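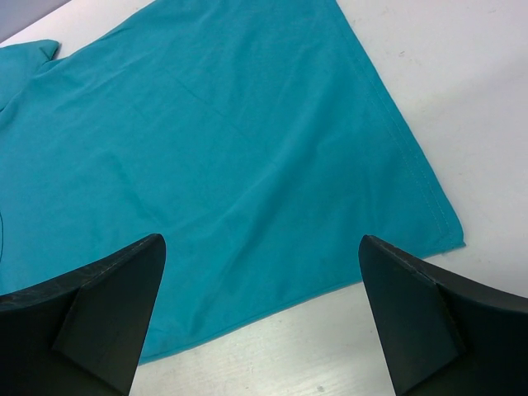

**Ticket 522: right arm misses the hem corner on shirt folding**

Cell: Skulow 2
Opened by: Josefina Medina
Assigned to: Segundo Usuga
Priority: normal
Status: open, watching

**Problem**

Right arm closes short of the corner on the first pick. The fingers come together on bare table or catch only the outer edge of the hem, and the shirt slides out on the lift. Left arm is fine. Started Wednesday after the finger swap. Log shows 83 missed picks out of 281.

**Log**

*Segundo, 8:40.* Checked finger screws on the right arm. One on the outer finger was under torque. Tightened both sides and reran the open/close test. Opening width matches the left arm. Still missing corners.

*Segundo, 9:25.* Ran the Taipe calibration board for the wrist camera. Offset had moved from the saved value, all of it in the direction of the fingers. The bracket was taken off for the swap and the offset was never redone. Saved the new one as `wrist_r_february`. Old file kept in the same folder.

*Josefina, 10:10.* Better, but it still goes wide when the corner sits close to the left finger. Teal shirt, folded, corner pointing into the gap: 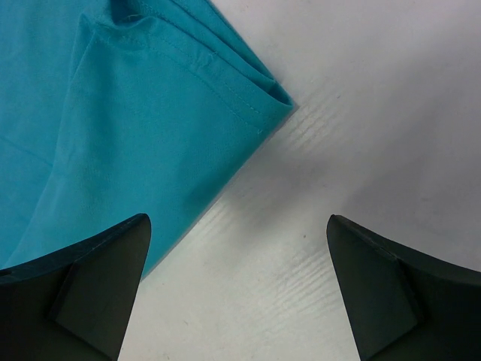

*Right arm wrist view, gripper open, corner above the gap and left of center.*

There is a loose thread by the corner. Can the corner finder be picking that up as the edge?

*Segundo, 10:35.* Could be. Trimmed the threads on the test shirts and raised the minimum edge length in the Aleo config. Please don't change the exposure while this is being tested.

*Adesuwa Ugwu, 11:50.* Wiped down the table and the finger pads. There is a small dark speck on the white top in both saved views. Add it to the mask if the finder starts locking on to it. I haven't seen it do that.

*Segundo, 2:15.* 137 picks since the config change, four misses. All four were on shirts with a bunched hem, so I'm treating those as a separate issue.

**To do**

- Add wrist camera calibration to the finger swap checklist (Segundo)
- Copy the edge length setting to Skulow 1 after the night run (Orlando)
- Order spare finger pads, right side (Josefina)

Leave this open until Orlando has the night run numbers.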